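Filed under: Diary, Allotment & Garden

4 September 2023

Plot notes, quick ones, kettle's on and I've to be out by half past.
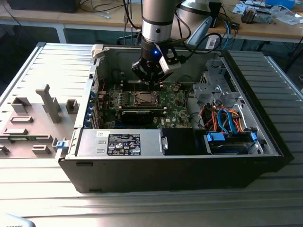

Did the onions keep? Most of them. Lost a handful to neck rot, all from the end row where I watered too late, and the rest are plaited and hanging in the shed.

Up at six. Mist right down over the allotments, couldn't see Crabtree Lane from the gate. Picked beans till my fingers went numb. Too many beans. Gave a bag to Hanne, who gave me plums back, so now too many plums. Jam tonight or they'll go over. Need sugar, need lids, the old lids have rust on.

Potatoes out of the second bed, slugs have been at the big ones, typical. Small ones perfect. Left them on sacking to dry and then it rained so moved the lot under the bench and banged my head on the vice. Again.

Courgettes finished, thank goodness. Mildew all over. Pulled two plants, left the third as it had one flower on and I felt sorry for it.

Ashok came by about the water butt. His reckoning is the tap wants a new washer, mine is the whole thing wants chucking. We stood and looked at it. He's lending me a spanner. Also he thinks my leeks are too close togther and he's right but I'm not moving them now.

Seed order!! Must do it this week. Last year left it till April and got the dregs. Want the purple broad beans, the flat Italian ones, and garlic, plenty of garlic. Spent 141 pounds on this plot since spring, don't tell anyone, most of it netting. And the pigeons just walk in underneath.

Sharada wants the spare raspberry canes when they're dormant. Said yes. Write that down somewhere proper becuase I promised them to Nana as well I think. Could split them. Ring Nana.

Back by one, soup, wrote this with mud still on my wrists. Knee bad on the hill but fine on the flat. Bonfire pile is too high and there's a hedgehog been seen near it so it'll have to be moved before it's lit, every stick. Not today.

Sugar, lids, washer. Off out.

3 comments | Share this entry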